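Papers > Household Storage and Sorting > Section 4

4. Small parts in clear lidded bins

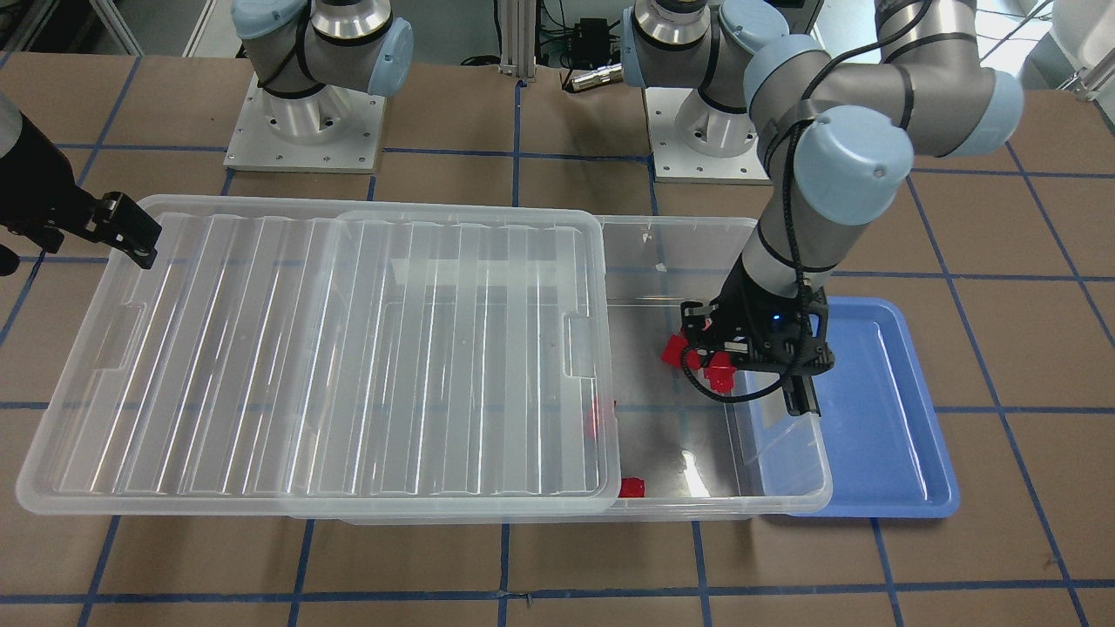 Figure 3. Clear plastic bin with the ribbed lid over its left portion and the right end open. Red pieces are inside.

The second part of the study dealt with items that have no box of their own. Households in Odton told us in the first survey that these were the hardest things to keep in order. Toys, spare clips, odd pieces from sets and parts of broken sets tend to move from one surface to another until someone drops them into whatever container is open. We wanted to know whether the container itself, and the lid in particular, changes how people put such things away and how they find them again.

4.1 Bins and lids

Only one shape of bin was used in this part. It is long and rectangular with rounded corners, and the walls are clear enough to show what is on the floor of the bin. The lid is also see-through, with parallel ridges and a molded hand-grip recess at each end. We had tried an opaque bin from Ersoy in the pilot and dropped it after 2 sessions. Participants opened it so often just to look inside that the opening times told us little about storage.

The lid can be in one of three positions: off, closed, or partly on. The third was not in our first plan. Bernice Akpalu noticed during the pilot that many people never took the lid all the way off when they had only a few things to put in. They slid it along and worked through the gap – a habit we then saw in most of the homes we visited. Partly on was therefore added as its own condition, with the lid left over one end of the bin and the other end open.

4.2 Items

The items were red blocky pieces, small enough to fit in the palm. Red was chosen so that a piece lying under the ridged part of the lid could still be picked out from above. In a short check with gray pieces, people missed those under the lid more often than those in the open end, and we did not want the color of the item to stand in for the position of the lid.

The full set held 300 pieces, kept in a Saltell drawer unit between sessions. Very few were in the bin at any one time. A nearly empty bin is harder on the person looking than it sounds. The pieces spread out, some end up close to the walls, and the reflections in the plastic can be taken for a piece at first glance.

4.3 Procedure

Each session had 8 rounds. The bin was set lengthwise across the middle of the table, and the lid was placed before the round began. Pieces were put in or taken out one at a time. A piece dropped on the table was left where it fell and the round went on. If the lid shifted during a round, it was not straightened until the end. This made the rounds less tidy, but it is closer to what happens in a kitchen or a playroom.

We logged 199 rounds in all. One round was lost when the record sheet was filled in twice for the same lid position, and it could not be sorted out later. Sheets were entered into Flasto in November and checked against the paper copies by a second reader.

4.4 Lid position and retrieval

Pieces in the open end were taken out first in most rounds, whatever order they had gone in. Pieces under the lid were usually seen early but left until last. Several participants reached under the lid from the side before they thought of moving it, and two of the longest rounds came from this.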